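3.2 Materials and procedure

The second study looked at how people arrange everyday household items when the space on the table is limited. We were interested in two ways of saving space: nesting, where an item goes inside another of the same shape, and stacking, where an item rests on top of a different one. Earlier work by our group (Lemieux and Postma) used only wooden blocks, and these do not nest.

We chose bowls, lids, plates and small containers of the kind that most participants have in their own kitchen. All items were used on a light wooden tabletop. Participants were asked to make an arrangement which they would accept at home, and no time limit was given.

In total 1,197 arrangements were collected, and 1,045 of them were kept for the analysis. The others were left out when the two raters could not agree on which item was supporting which. Following Van Hecke, we coded an arrangement as "mixed" when at least one item in the stack had a different function from the item under it. A bowl with a lid on top was coded as a matched pair, also when the lid was narrower than the rim. Large items which stood alone, such as a canister of wipes, were coded as "free" and did not enter the height measure.

Both types of arrangement are illustrated in Figure 4.
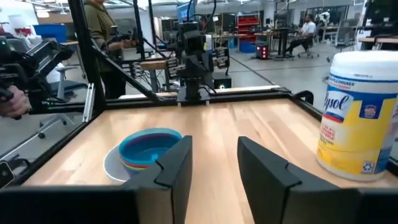
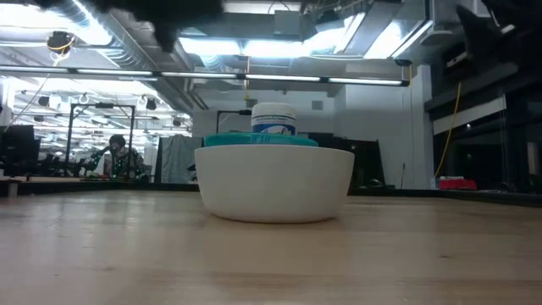
Figure 4. Nested bowls in several colors, with a canister of disinfecting wipes (first); white bowl, teal lid and small white container in a stack (second).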